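Reading the sentencing record in a phone theft case

I spent part of March going through the public file on a phone theft at the Flesance rail station. The facts are ordinary. A phone was taken from a coat pocket on the platform, the owner reported it within the hour, and a man was stopped two streets away with the handset still switched on. What interested me was how the court got to its number.

The plea came at the first hearing, so the full discount applied. The judge, Yolanda Abernathy, set a starting point of 40 weeks before credit. Her written remarks run to two pages and deal mostly with value. The handset was listed at 452 dollars, a replacement figure from the insurer. The defense argued for resale value, 131 dollars, based on a quote from a used electronics shop called Rerkik.

The gap matters. Under the local code, the lower figure puts the offense in a different band. Abernathy used the replacement figure and gave her reason in one line: the owner had to buy a phone, and did not have the option of buying at a thief's price.
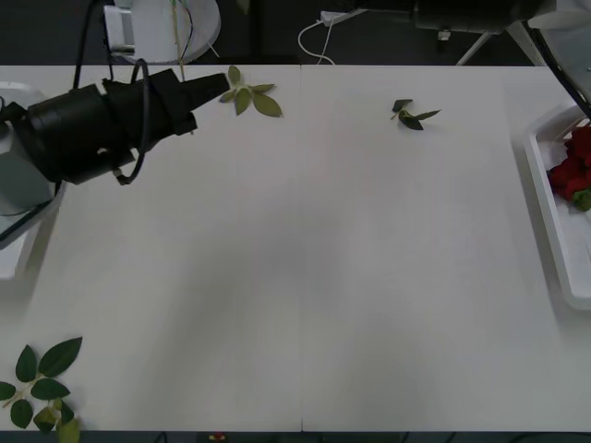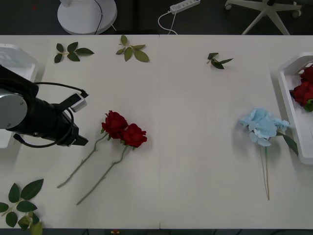 The second dispute was over location data. The owner had used the Trandetti app to track the handset, and the defense said the log should be left out for lack of a witness who could explain it. Thierry Lefèvre, for the prosecution, called the officer who had read the screen at the time. The court let in what the officer saw and left out the stored log.

I think that was correct under Castellanos, the case both sides cited. A person can testify to what a screen showed when he looked at it. Proving that the screen was accurate is a separate job, and here it was not needed, given that the phone was in the man's hand.

The restitution order is still open. The file shows a request for the replacement figure plus the cost of a new SIM card, with no ruling entered. I will check the docket again when the next batch of orders is posted.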